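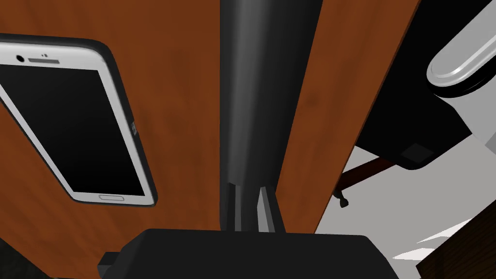 Search stories, tags, users... Go

FOR IMMEDIATE RELEASE

Heralico opens sign-ups for spring fic exchange, adds podfic for the first time

Heralico, the fan-run archive for short fic and rare pairings, opens sign-ups Tuesday at 9 a.m. for its spring gift exchange. Fifth round. Runs through April. Free, open to anyone 18 or over with an archive account.

How it works: sign up, list three fandoms you'd like to recieve and three you can write. Get matched. Write at least 300 words for your person. Drabble sequences fine. Poems fine if your recipient ticked the box.

Last round closed with 241 finished works, the longest a coffee-cart slow burn by Tamunoemi Uzor that was meant to be a one-shot. "I was assigned two characters who share one scene in the whole show," said Uzor. "One scene! They don't even talk in it. I had a great time and I missed my own bedtime for weeks."

New this year - podfic. Readers can sign up to record a work in place of writing one, five minutes minimum, with the author's okay. Saron Gudeta is running that side and wrote the permission form.

"People kept asking in the comments if they could record things," said Gudeta. "So now theres a form. Please use the form."
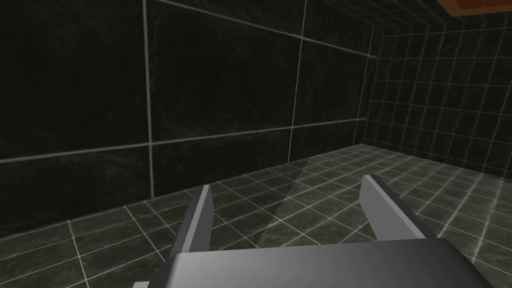 Matching is by hand again. Obinna Nnaji and Osaze Ogbonna handle it over one weekend and assignments go out by email after that. Check your spam folder. Defaults are allowed up to a week before the deadline, no questions, and pinch hits get posted to the Bultine mailing list the same day.

Tagging rules are unchanged from last round. Major warnings required, everything else up to the author. Works stay anonymous until reveals - please don't post your fic to your own blog before then, even with the names off.

Full rules and the sign-up form are on the exchange page. Beta readers also wanted, all fandoms, specially the small ones.

Contact: Musa Amadi, exchange mod, through the Heralico message box. Replies within a day or two, slower on weekends.

###

1004 shares | 5 comments

Related
Pinch hitter FAQ, updated
Author reveals: winter round
How to write a Dear Author letter
Rec list: enemies to roommates, under 5k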